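Folding table

A folding table is a table with legs that tuck up against the top so you can carry it or shove it behind a door. I've been writing up household furniture for the Korkora home pages for a while now, and this is the entry I get the most mail about, so I've made it longer (sorry, chair people!).

Basic types

Most folding tables have a flat top with a pair of legs hinged at each end. The card table is the smaller cousin, usually square, with four legs that fold one at a time. Then there's the trestle, which I'd argue is the grandparent of them all: a loose board laid over two stands. People ate off those for centuries, and when dinner was over the board came off and the room was free again. The gateleg is a different animal, with hanging leaves held up by legs that swing out like a gate, and I keep it in its own entry.
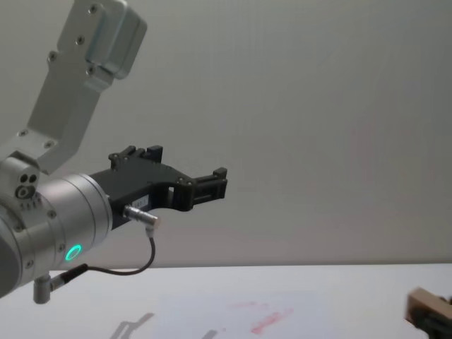

Tops come in solid wood, plywood, pressed board and molded plastic. Wood looks the nicest and weighs the most. Pressed board is cheap and fine until water gets into the edge, and then it swells up and never goes back down. Plastic wipes clean and can live in a garage, though the cheap ones sag in the middle if you stack books on them. I know this from my own stack of books.

Hinges and locks

The part to look at before you buy is the brace. On the common kind, a metal strut runs from the leg up to the underside and a small ring slides down over the joint to stop it from folding. If that ring doesn't drop by itself, push it down with your thumb. I once skipped this at a yard sale in Cultdale and lost a whole tray of lemon bars, in July, in front of a line of people.

Tables that fold in the middle as well have a second set of hinges across the top. They're easier to fit in a car, but you do get a seam, and pens find it right away if you're writing.

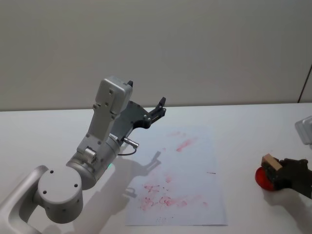
Sizes

Makers never agreed on one set of sizes. The long table I own, a Petrauskas, seats six if everyone likes each other, and the end seats always bump knees with the legs. For a buffet I'd go long and narrow and push it against a wall. For puzzles or cards, go square.

Care

Wipe the top, dry the hinges, and put a drop of oil on the pivots when they start to squeal. Store it on its long edge, with the legs facing the wall. My old Sitska card table has been kept that way for years and the only thing I've replaced is 2 rubber feet.

See also: Gateleg table, Trestle, Card table, Folding chair

Last updated May 28, 2026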